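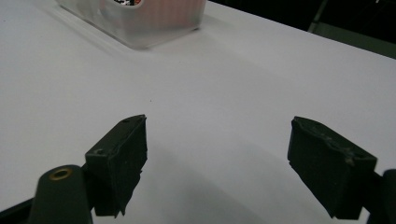

Figure 4. Matte white tabletop, upper surface.

Section 4. Preparing and Caring for the Tabletop

This section applies to the Drisa work table with the matte white top. It covers leveling, first cleaning, daily use, and routine care of the surface. Assembly of the legs and crossbars is covered in Section 3 and must be finished before the steps below are started.

4.1 Before You Begin

Place the table where it will be used. The floor should be firm and reasonably even. Vukska does not recommend standing the table on deep carpet, as the feet may settle over time and the top will need to be leveled again.

The following items are required:

Spirit level
Hex key supplied with the leg set
Two clean, lint-free cloths
Mild dish soap and lukewarm water

CAUTION: The table must be moved by two people. Lift it by the side rails. Do not lift or drag it by the edge of the top.

4.2 Leveling the Top

1. Confirm that all four feet are in contact with the floor.
2. Lay the spirit level along the longer side of the top and note which end is low.
3. Turn the foot at the low end counterclockwise until the bubble is centered. Adjust the second foot at that end by the same amount.
4. Turn the spirit level across the shorter side and repeat.
5. Press down firmly on each corner in turn. If the table rocks, return to step 1.
6. Tighten the lock nut on each foot.

Note: A foot may be extended by no more than 11 mm. If more travel is needed, place a Pisitis leveling pad under the foot – do not use folded paper or cardboard.

4.3 First Cleaning

The top is shipped under a protective film. Traces of adhesive may remain after the film is removed and should be cleaned off before the table is put into service.

1. Peel the film slowly from one corner, keeping it low and close to the surface.
2. Add a few drops of dish soap to the water. Dampen the first cloth and wring it out well.
3. Wipe the top in long, straight, overlapping passes.
4. Rinse the cloth and wipe again with plain water.
5. Dry the top with the second cloth. Standing water must not be left along the edges.
6. Allow the surface to air for 2 hours before placing anything on it.

CAUTION: Do not use scouring powder, abrasive pads, or melamine sponges. These products polish the matte finish, and the resulting shiny patches cannot be removed.

4.4 Checking the Finish

A matte white surface changes in appearance with the light. Soft gray shading, or a faint sheen in an area facing a lamp or window, is normal and is not a defect. Users who are unsure should carry out the following check.

1. Clear the top and wipe it dry.
2. Look across the surface at a low angle from one end.
3. Walk to the opposite end and look again.
4. If the brighter area has shifted with your position, the finish is sound. If it remains in the same place, clean that area again as described in 4.3 and repeat the check.

Marks that remain after the second cleaning should be reported to the dealer before the table is used.

4.5 Daily Use

Lift objects into place. Sliding them across the top is the most common cause of gray rub marks, particularly where the object is metal or dark rubber. Equipment that stays on the table should be fitted with light-colored felt or silicone feet. Clamps may be used on the long edges only, with a protective pad beneath each jaw.

Hot items must be placed on a stand or trivet. Inks, dyes, and strong cleaners should be wiped up at once. Cutting directly on the top is not permitted under the terms of the warranty; the De Smet cutting mat may be ordered separately and lies flat without adhesive.

4.6 Routine Care

At the end of each day, remove dust with a dry cloth.

Once a week, repeat steps 2 through 5 of Section 4.3.

Rub marks may be treated with a white vinyl eraser. Work lightly, brush away the crumbs, and wipe with a damp cloth. If the mark is still visible, a small amount of isopropyl alcohol may be applied to the cloth – never poured onto the table – after a trial in a corner of the underside.

Every December, or after the table has been moved, check the level and retighten the lock nuts.

Note: Replacement tops are supplied without predrilled holes. Refer to Section 6 for the drilling template and order codes.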